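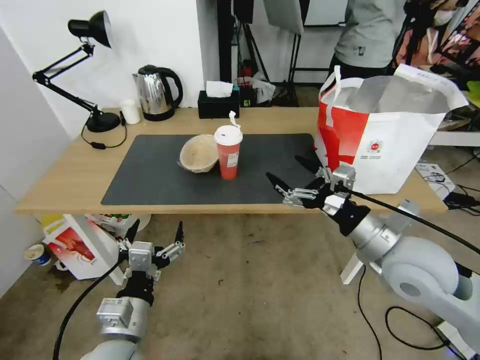
Photo 1: table with the lamp back left, kettle and tissues behind the mat

Ticket: Desk lamp on the long table keeps cutting out
Raised by: Serena Marras
Site: Mundthorpe, upstairs room
Opened: Thu 7 April
Priority: Low
Status: Closed

Problem as reported

Hello! I love this table and I love this lamp, so please don't send me a new one unless you really have to. It's the black one with the round base and the cone shade, in the back left corner. It comes on perfectly well, then goes off by itself, sometimes after a minute, sometimes after 13 (I timed that one with my tea). If I nudge the arm it often comes back. Photo 1 shows where it sits and how the cable runs over the tabletop, with the little switch in it.

The kettle has never missed a beat, so I don't think it's the wall socket.

Reply from Villeck helpdesk

Thanks Serena, clear report. Could you try these before we come out?

1. Switch off and unplug. Let the bulb cool, then check it's screwed in firmly.
2. Plug the lamp into a different socket, without the extension lead.
3. Leave the arm completely still and see if it still cuts out.
4. With the lamp on, press the switch on the cable once or twice. Leave the cable itself alone, and stop if anything feels warm or smells odd.

Update, Serena

Right, I've had a go at all of it and this was much more fun than I expected!

Bulb: it was a touch loose, so I gave it a quarter turn. Lamp stayed on longer but still went off.
Socket: moved it to the one by the door. Same again.
Arm: didn't touch it for a whole afternoon, and it went off 3 times anyway, so my nudging theory is finished. I think I was shifting the cable each time without noticing.
Switch: this is the one! The button feels mushy and the light flickers as soon as I press on it. Nothing warm, no smell. I've unplugged it and put a note on the plug.

While I was there I wiped down the big grey mat, and it has come up beautifully. Whoever chose that mat, well done.

Reply from Villeck helpdesk

Great testing. Worn contact in the inline switch, by the sound of it. Please keep it unplugged. Heo will bring a replacement Vidance cable and switch and fit both on the Mundthorpe round. Could the back left corner be clear for him?

Update, Serena

Corner cleared, kettle and cup shuffled along, tissues on the windowsill.

Heo's been and it's fixed! New cable, new switch with a lovely firm click, and he took the lead round the back edge so it's off the tabletop. On all day yesterday without a blink. Thank you both so much, please close this one.

Parts used: cable 1, inline switch 1
Follow-up: safety check in July with the other lamps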